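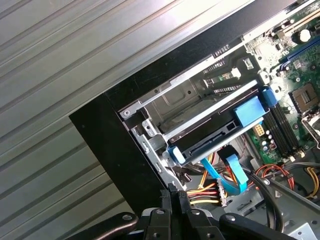 I've been putting off sorting out the old desktop for months, and then it rained all through September and I ran out of excuses. It came from Lamodby, the little office clearance place, and I paid 355 for it back when that felt like a fortune. I've been very fond of it ever since – daft, I know, to be fond of a computer!

Getting the side off was the worst of it, with one screw so tight that I had to go and make a cup of tea before I could face it again. After that I rather enjoyed myself. I do like the blue tabs on the drive tray, and how you can tell at a glance which bits you're meant to get hold of (I wish the boiler was as thoughtful). The cables are another matter. Yellow, red, black, a bright blue one for the drive – I drew myself a little map on the back of an envelope before I dared unplug a thing.

The hard drive is what I'm really after, as it has 1075 of our holiday photos on it, and I only ever copied over the Hultik ones. The rest can go for spares once they're safe. I've a soft paintbrush for the dust and six old jam jar lids lined up for the screws, and I'm giving myself until teatime to get that drive out.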